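Rechercher sur le site
Rechercher… OK

Accueil Maison Linge Couture Tests Contact

Feutre textile Wuneck : un an de marquage du linge, mon avis

J'ai commandé le feutre Wuneck en octobre, un soir vers 23 heures, après avoir cherché pendant une bonne demi-heure lequel des trois draps-housses de la pile allait sur le lit du petit. Vous connaissez sûrement ce moment : on déplie, on tire sur un coin, ça ne va pas, on replie (mal), on recommence. Ma belle-mère brodait les initiales de tout le monde au point de croix, et je l'admire beaucoup, mais je n'ai ni sa patience ni ses yeux. Un feutre, me suis-je dit, ça devrait suffire !

Le Wuneck se vend par 2, un noir à pointe fine et un noir à pointe moyenne, dans un étui en carton un peu triste. Je l'ai pris chez Tetbridge, où il arrive souvent en rupture à la rentrée, quand tous les parents s'affolent en même temps. La pointe fine est celle que j'utilise presque toujours. Elle accroche un peu sur les tissus à grosse trame, les torchons en lin par exemple, et il faut alors écrire lentement, en tendant bien l'étoffe avec l'autre main. Sur du coton serré, c'est un vrai bonheur, on a l'impression d'écrire dans un cahier.

Pour les tissus légers, j'étais plus inquiète. L'encre pouvait très bien filer dans les fibres et me faire une grosse tache d'araignée à la place d'une lettre. J'ai donc pris l'habitude de glisser un carton dessous, de tracer d'un seul geste sans m'attarder, puis de laisser sécher à plat avant de repasser sur l'envers. Le trait reste plutôt net, à condition de ne pas appuyer.
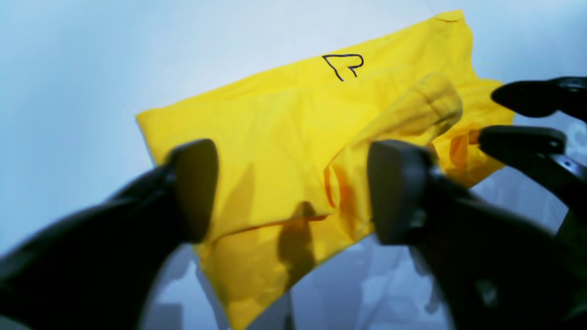 Tracé noir et fin sur tissu jaune léger.

Venons-en au lavage, puisque c'est ce que vous me demandez toujours. À 40 degrés, rien à signaler : les lettres des taies d'oreiller sont encore parfaitement lisibles, un tout petit peu grises peut-être sur celles qui tournent chaque semaine. À 60, j'ai vu une différence au bout de quelques mois sur les serviettes de toilette, et j'ai dû repasser sur certaines initiales. Le fabricant annonce 500 lavages, je vous avoue que je n'ai pas tenu de registre et que je serais bien en peine de le confirmer.

J'avais auparavant un feutre Kodgate, moins cher, avec une pointe qui s'écrasait dès la deuxième lessive d'étiquetage (celle des chaussettes, la pire de toutes). Mon amie Naheed Naqvi, elle, ne jure que par les étiquettes thermocollantes et en a posé environ 300 pour la colonie de ses trois enfants. C'est plus joli, je le reconnais volontiers, mais ça gratte dans le cou et les coins finissent par se relever.

Deux petits reproches quand même. Le capuchon est dur à remettre et, si on n'entend pas le clic, la pointe est sèche le lendemain. Et puis il n'existe qu'en noir, ce qui est bien dommage pour le linge foncé : sur mes tabliers bleu marine, on ne voit strictement rien, et j'en suis réduite à écrire sur l'étiquette de composition.

Je le rachèterai, sans doute avant les prochaines vacances, et j'en mettrai un dans la boîte à couture de ma fille qui part en internat. Si vous avez essayé la version blanche d'une autre marque sur du foncé, racontez-moi, je suis preneuse !

Contact | © Le Linge et le Fil, tous droits réservés | Haut de page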